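Kitchen scale

A kitchen scale is a small weighing instrument used to measure ingredients for cooking and baking. Few household tools have had such a lively history: in the space of a few generations it has gone from brass pans and loose weights to a flat slab that slides into a drawer, and it still does the same lovely, simple job of telling the cook how much is there.

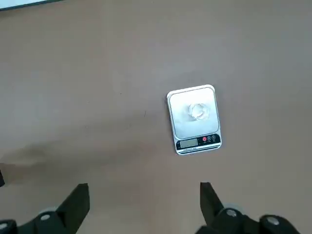
A digital kitchen scale on a tabletop.

Types

The balance scale is the oldest kind and, for many collectors, still the most beautiful. Ingredients go in one pan and known weights in the other until the beam sits level. It needs no power, and a good one can outlive several owners.

The spring scale came next into ordinary kitchens. A load pushes down on a platform, a spring gives way by a matching amount, and a pointer swings around a dial. Spring scales are quick and cheerful to use, though springs tire with age and the pointer may need to be set back to zero with a small screw or knob.

Digital scales use a load cell, a shaped piece of metal that bends very slightly under weight. Strain gauges bonded to the metal change their electrical resistance as it bends, and a circuit turns that change into a number. The bending is far too small to see, which makes the precision of even a cheap model rather wonderful!

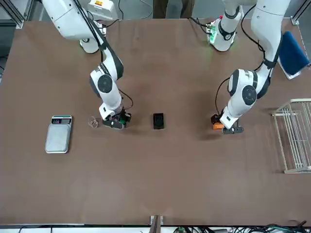 Most digital models also have a tare button, which resets the reading to zero with a bowl already in place. Flour can be weighed, the scale zeroed again, and sugar added to the same bowl, with no washing up in between.

Design

Early electronic models often kept the tall body and removable bowl of their spring-driven ancestors. Designers soon saw that a load cell needs very little height, and the flat scale was born. The usual layout puts the plate and the controls side by side or one below the other. On the scale shown on the brown table, a square grey plate sits next to a narrow black panel with its own display window, all inside a silver rim. Keeping the display clear of the plate matters a great deal in use, as a wide mixing bowl can easily hide the reading. 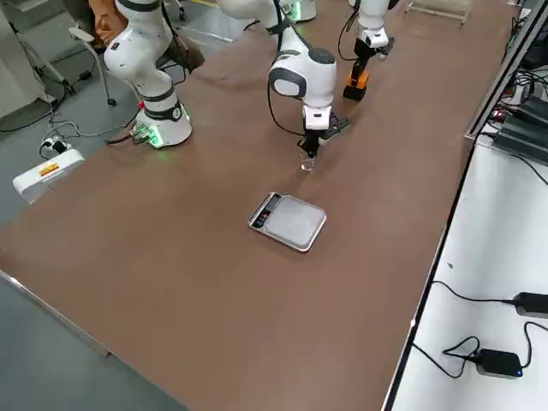
Glass, steel and plastic are all common materials for the weighing surface. Érica Marinho, in her household history Surkis, argues that the flat plate changed cooking habits as much as the electronics did, by letting people weigh straight into whatever pot they liked. A bare plate like the one on the scale here, with its rounded corners and faint reflections, will take a saucepan, a jug or a single egg.
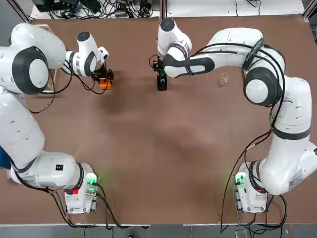
Reading time: 3 minutes

Accuracy and care

Two figures describe a scale's performance: its capacity and its resolution. Capacity is the heaviest load it can take, and resolution is the smallest step it can show. A scale with fine steps is a joy for yeast, salt and spices, where a small slip can spoil a loaf.

Any scale should stand on a firm, level surface, away from drafts. Owners can check one at home with a 500 gram test weight, placed first at the center of the plate and then near each corner. Readings that drift often point to a weak battery or crumbs caught under the plate.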